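Council waits for the second half of the Dondex papers

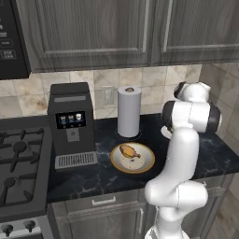

A drumstick on a plate with a yellow-gold rim.

By Tonantzin Serrano

Readers of this newsletter have asked me to write again about the Dondex contract, so I try to put it in order. I attended both sessions of the town council of Ornusov where the matter was discussed, and I have read the report of the auditor from the first page to the last. It has 363 pages, and I admit that I read the appendices on bus tariffs more quickly than the rest.

First the background, for those who moved to town recently. In January the council hired an outside auditor to look at how the contract for the Judero bus depot was given to the company Dondex. There were two offers. The cheaper one was refused for a missing signature, and the more expensive one, from Dondex, was accepted the same evening. The deputy mayor, Mr. Quezada, was responsible for the transport department at that time. He was not in the room for the vote, but the auditor found 39 messages between his office and the company in the weeks before it.

The auditor does not say that a crime took place. I want to be exact about this, as I heard people in the market say other things. The report says that the contacts were "not recorded as the rules require" and that the town "could not show why it preferred the second offer." These are serious words for a public office, but they are different words from bribery, and a court has not spoken about it.

At the last session the gallery was full. I think around 200 people came, and many of us stood on the stairs and listened through the open door. The mayor's group has a majority of one seat. Its members sat very quietly during the first hour and left the questions to the opposition. When the chairwoman asked if any of them wished to speak, only one raised his hand, and he spoke about the parking near the school.

The opposition wants three things from the mayor. The messages should be published in full. The Judero contract should be stopped until the state inspector gives an opinion. And Mr. Quezada should step back from all decisions about transport during this time. The first demand is easy to understand. With the second I have some difficulty. The old depot has a roof that was repaired many times, the drivers complain about it every winter, and if the work is stopped the town must probably pay a penalty. The contract speaks about a penalty in section 2 of the annex, but the amount was blacked out in the copy which the public received. I asked the town clerk for the full annex. She was polite and told me that the request must be made on paper.

Mr. Quezada himself spoke for a short time near the end. He said that he had talked with every company that was interested, and that in a small town it is normal to answer the phone. He also said that he was sorry the notes of these talks were not kept. Some people clapped and some people laughed. After this he did not take questions, and he left by the side door together with his assistant.

What happens now depends on papers that are still missing. The auditor has promised a second part of the report, about the payments made after the signing. It should have been ready in spring, but Dondex asked for more time to send its invoices, and the council agreed to this without a debate. I find this a mistake. A company which is the subject of an audit should not decide the calendar of the audit. Two members of the mayor's own group told me in the corridor that they see it in the same way, but they did not want their names printed.

There is also the question of the ballot. If enough residents sign, the council must put the depot contract to a public vote. The form for signatures is on the table by the entrance of the library, and it must be signed with the full address, otherwise the signature is not valid. Please do not sign for your husband or your wife, even if you are sure they agree. In the last petition, the one about the swimming pool, many lines were removed for exactly this reason, and the petition failed.

I received several letters about my last article. One reader wrote that I am too soft with the mayor. Another wrote that I am paid by the opposition. I am not paid by anybody, this newsletter included. One letter corrected me on a fact, and I thank the writer. I had written that the refused offer came from a company outside the state. It came from inside the state, from the next county. The error was mine.

The next session of the council will be held on Sunday, May 19, 2019, an unusual day, chosen so that people with shift work can also come. The doors open half an hour before the start. Those who want to speak must put their name on the list at the clerk's desk, and each person has the same short time at the microphone. If you bring written questions, bring also a second copy, as the clerk keeps the first one.

I will be there with my notebook. If the second part of the report arrives before that day, I will send a separate letter to all subscribers with the main points from it.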